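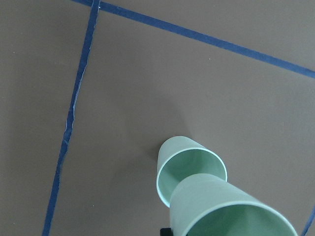

**Revisión de seguridad del taller comunitario Rebane**
Planta baja, sala de mesas y almacén
Feb 21, 2026
Revisa: Firdevs Yalçınkaya

Leyenda: [x] conforme, [ ] no conforme, [~] conforme si uno entorna los ojos.

## Accesos y salidas

- [x] Puerta principal abre hacia fuera sin obstáculos.
- [~] Puerta trasera abre hacia fuera.
 *Abre, pero hay que darle con la cadera. En caso de incendio supongo que todos tendremos la cadera motivada. Lijar el canto inferior.*
- [ ] Pasillo al almacén libre en todo su ancho.
 *Sigue ahí el sofá. En la revisión anterior se me dijo que era provisional. Le han puesto un cojín.*
- [x] Rótulo de salida iluminado.
- [ ] Plano de evacuación actualizado.
 *El plano muestra un tabique que se tiró hace tiempo y omite el baño, que existe y tiene cola. Pedir a Editlow la versión nueva y, de paso, que alguien la cuelgue a la altura de una persona.*

## Electricidad

- [x] Cuadro accesible, con tapa y llave.
- [~] Circuitos etiquetados.
 *Hay etiquetas. Una dice «luces», otra dice «las otras luces» y la tercera dice «no tocar», sin firma. Identificar qué alimenta esta última antes de que alguien la toque para averiguarlo.*
- [x] Diferencial dispara con el botón de prueba.
- [ ] Sin regletas encadenadas.
 *2 encadenadas detrás de la estantería de pintura. De la segunda cuelgan el hervidor y un calefactor de 2000 W. Desconectado el calefactor durante la visita, con protestas. No vuelve a enchufarse ahí: directo a la pared o a casa.*
- [x] Cables de las herramientas portátiles sin cortes ni empalmes caseros.

## Incendios

- [x] Extintor de la sala en su soporte, presión en verde.
- [ ] Extintor del almacén en su soporte.
 *El soporte está impecable. El extintor sujeta la puerta del patio. Comprar una cuña, que es un invento antiguo y barato.*
- [x] Trapos con aceite en cubo metálico con tapa.
- [~] Disolventes en armario cerrado.
 *Armario cerrado, sí. La llave, puesta.*
- [x] Detector de humo responde a la prueba.
 *Y se oye en toda la calle. Mis disculpas al vecino.*

## Mesas y superficies de trabajo

- [x] Mesas estables, sin cojera.
- [x] Tableros sin clavos ni grapas salientes.
- [~] Cinta de señalización en buen estado.
 *En el tablero de la foto, la cinta azul de pintor tiene los bordes rasgados y desiguales. No es un peligro, pero una marca a medio levantar acaba pegada a una manga. Quitar y poner nueva, y a ser posible cortarla con tijera.*
- [ ] Altura de trabajo indicada para las mesas regulables.
 *Cada turno la pone a su gusto y el siguiente se queja de la espalda. Falta la hoja con las posiciones recomendadas. La hoja de Brosesholm que trajeron en febrero es para otro modelo y está en sueco, lengua que aquí solo domina el sofá.*

## Almacén y estanterías

- [x] Estanterías ancladas a la pared.
- [ ] Peso repartido, lo pesado abajo.
 *Las latas de imprimación Sostavton están en la balda más alta, y los rollos de papel burbuja, abajo del todo. Invertir. Lo digo sin ironía: con una escalera, entre dos personas y por la mañana.*
- [~] Escalera de mano con tacos de goma.
 *Uno de los tacos es de corcho. Funciona, según quien lo talló. Sustituir.*
- [x] Iluminación suficiente en los 2 pasillos interiores.

## Primeros auxilios

- [x] Botiquín señalizado y a mano.
- [ ] Contenido completo y sin caducar.
 *Sobran vendas, faltan tiritas y el suero está caducado. Hay, en cambio, un destornillador. Reponer y devolver el destornillador a su tribu.*
- [x] Lista de teléfonos junto al botiquín.
- [ ] Al menos una persona formada por turno.
 *El turno de tarde confía en el de mañana, que a esa hora está comiendo. Hay plazas para el curso en el centro cívico; apuntar a alguien que venga de verdad.*

## Pendientes y plazos

| Asunto | Quién | Plazo |
|---|---|---|
| Retirar regletas encadenadas | Mantenimiento | Inmediato |
| Extintor del almacén a su soporte | Turno de tarde | Inmediato |
| Sofá fuera del pasillo | Quien puso el cojín | 30 días |
| Plano de evacuación | Editlow | 30 días |
| Reponer botiquín | Coordinación | Esta semana |
| Cinta nueva en el tablero | Quien la gaste primero | Cuando toque |
| Lijar la puerta trasera | Mantenimiento | Antes de la próxima visita |

**Resultado:** apto con correcciones. El calefactor y el extintor no admiten espera; lo demás puede hablarse, sofá incluido - aunque la conversación será corta.

**Observaciones de los usuarios** (recogidas en la hoja de la entrada)

- «Hace frío en la sala.» *Lo sé. He sido yo.*
- «El hervidor ya no hierve.» *Comprobado: hierve si se enchufa.*
- «¿Se puede fijar el sofá a la pared para que cuente como mobiliario?» *No.*
- «La luz del baño tarda en encender.» *Anotado. Cambiar el cebador.*

Copia de esta hoja en la carpeta verde, detrás de la del año pasado. Firmar al leer, por favor, con nombre y no con un dibujo.

F. Yalçınkaya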